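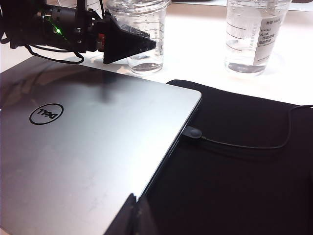 Closed silver laptop, wrist camera.

Ledeck School Conduct Policies, data card

Ledeck is a collection of written rules on student attendance, lateness and absence from secondary schools. It has 3,312 text passages taken from the policy handbooks of 80 schools. Each passage has one label for the subject and one label for the consequence, for example a letter to parents, a lost privilege or a meeting with the principal.

Who made it

The passages were collected and labeled by Thérèse Bélanger and Darcy Wong. Firdevs Yurt wrote the labeling guide. Questions about corrections go to Francine Ouellet.

Files

passages.csv has one row for each passage, with the columns school_code, year_group, text, subject and consequence.
guide.txt is the labeling guide, with 23 subject labels and their definitions.
split.csv says if a passage belongs to training or to test. All passages of one school are always in the same part.

How the labels were made

Two persons read every passage and did not see the label of the other. When they did not agree, Firdevs Yurt made the decision. The label "medical absence" gave the most difficulty, and in the guide it has its own page. Please read this page before you use the label.
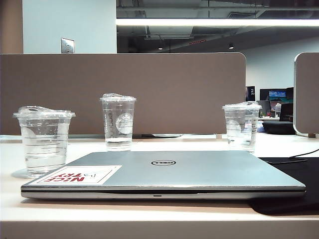
Can I find out which school a passage comes from?
The names of schools, towns and staff were replaced by codes, and the list of codes is not published. Please do not try to find the schools by searching for the text.

Known limits

In 40 of the schools the handbook was only a scanned copy. The text was read by software and after that corrected by hand, but small errors in spelling can remain. Tables of penalties were changed into sentences, so the order of steps is sometimes less clear than in the original.

The collection shows what is written in the rules. It does not show how teachers apply them, and it should not be used to rank schools or to decide about a student.

Changes

Version 2 corrects the column year_group, which was empty for boarding schools. Thanks to Darlene Nguyen, who reported this.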